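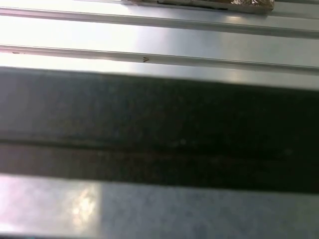 4.2 Ribbed metal surfaces and the marks left on them

When we first planned the survey of work surfaces at Gosbridge, we thought of ribbed metal as the easy part of the job. It is bright, it is hard, and most people who work with it every day will tell you cheerfully that it looks after itself. By the end of February we had changed our minds, and this section tries to set down what we learned from spending so long with our noses close to it.

The survey took in 368 metal surfaces in all, of which 30 were ribbed. The rest were flat, and they are treated in Section 4.1. We used the recording sheet drawn up by Bushra Lashari for the earlier Jutomis study, with one small change: the ribs and the channels between them were given separate lines. This sounds fussy, and a few of our helpers said so, but a rib and a channel lead very different lives. A rib takes the knocks and the sliding of whatever is set down on it, while a channel collects crumbs, grit and dried drips that a quick wipe with a flat cloth will pass right over.

Light gave us more trouble than anything else. Under a strong lamp the silver metal throws back a pale, nearly white sheen, and a fine scratch in the middle of it can disappear altogether. Figure 6 gives a fair idea of the difficulty. Two raised ribs run side by side, with a brightly lit channel between them, and the glow is strongest toward the left and center of that channel before it settles into a grayer, more even tone on the right. The lower rib has a crisp highlight along its upper lip and a shaded face beneath, and a little left of center it carries a small dark mark in the shape of a V. Farther left on the same rib is a second speck, much fainter, which is easy to miss on a first look.

We entered marks of this kind as "dark, small, origin open." It was tempting to go further – a neat little V does rather invite a story – but we could not say from the picture whether it had been printed on the metal or scratched into it, and we would rather leave a gap in the table than fill it with a guess.

Our one piece of practical advice to anyone repeating the work is to move the lamp and look again, first along the ribs and then across them. It is slow going, and your back will complain, but we came to enjoy it more than we expected. The full entries for the ribbed surfaces are in Appendix B, next to the cleaning notes, and the flat surfaces follow in the same order as in Section 4.1.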